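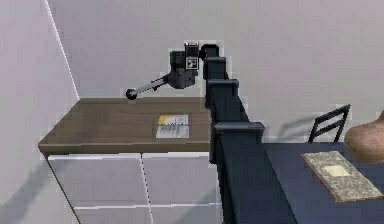

Curkbridge, 02/04/2024

Render gallery, kitchen cell, equipment plan. Posting fast so the quote people and the budget people are looking at the same thing. Captions are short, notes run long. Sorry for the typos, Genji wants this up before lunch.

Kitchen cell, simulated. Dark arm, marker on the gripper head, thin finger out over the back of the wood counter. Small flat packet on the counter, tip well clear of it.

Same room, right side. Navy table with the speckled book on it, black chair behind. The table stays in the plan. The chair is up for discussion.

What we are asking for

Budget line is 54 thousand, everything in. Arm, controller, end tooling, mount, shipping, install, training. That was set in September and it is not moving, I asked again.

Arm first. Two quotes in hand, Girnari and Sasaki. Girnari is cheaper on the arm and then charges for the controller cable set, the pendant and the software seat, one line each. Sasaki comes as a bundle. Put side by side they land a lot closer than the front pages suggest. Kaede has the comparison sheet, ask her for the version with the shipping in it - the older one is missing freight and makes Girnari look great.

Reach. This is the thing the renders are for. We want to cover the counter all the way to the back wall from one mount position, and still have the table on the other side in range. If one arm does both, we don't need a rail. A rail eats the spare parts money and then some. So please look at where the arm sits between the two surfaces before commenting on price.

Mount. Undecided. Floor pedestal is in both quotes as an option. Wall bracket would need someone to look at the real wall, and the model wall is just a gray plane, so don't go by that. Plorkdale can do a site visit, lead time 5 weeks from the PO.

Tooling. The rod finger with the round tip is for contact and pushing work. Cheap part, we can have spares made locally. Not enough for picking things up though, so there is a second line for a proper two-finger gripper. Kaede wants the gripper bought with the arm, same order, same warranty. Genji would sooner wait and see what the first tests need. My vote is with Kaede, prices go up and we end up paying install twice.

Markers. Printed squares, a few dollars. Still needs a line, last time we forgot it and it came out of petty cash.

Cabinets. White fronts, no handles showing in the model. If the tests are going to include opening a drawer then somebody has to pick real handles, or push latches, and that goes under fixtures, not under robot. Small money but it has to live somewhere. Currently it lives nowhere.

Props. Packets, books, kitchen stuff. Put a flat amount in and stop arguing over it please.

Things left out of the quotes, both of them

Guarding. Neither vendor includes it. Floor marking and a light curtain at minimum, safety review will tell us the rest.
Power. Check the circuit before the order, not after.
Spare cable set. Long lead item, buy one up front.
Service. Girnari offers 4 years, Sasaki offers 2 with an extension you pay for. Compare them at the same length or the numbers mean nothing.
Training. Places for 8 people in the Sasaki bundle, which is more than we can send. Ask if they will trade the extra seats for a second visit.

Schedule, rough

Comments on layout and reach first. Then the site visit, then final quotes, then one PO. Simulation work carries on in the meantime, doesn't cost us anything but hours. If the arm model changes we swap it in the scene and redo the reach check on counter and table both - takes an afternoon, so no reason to skip it.

Please dont reply with new furniture ideas. Layout is fixed apart from the chair.

Comments to Kaede Noguchi on quotes and tooling, Genji Yokoyama on mount, power and anything to do with the room. Gallery gets more views once the pedestal height is settled. Spreadsheet is in the usual folder, tab two, ignore tab one.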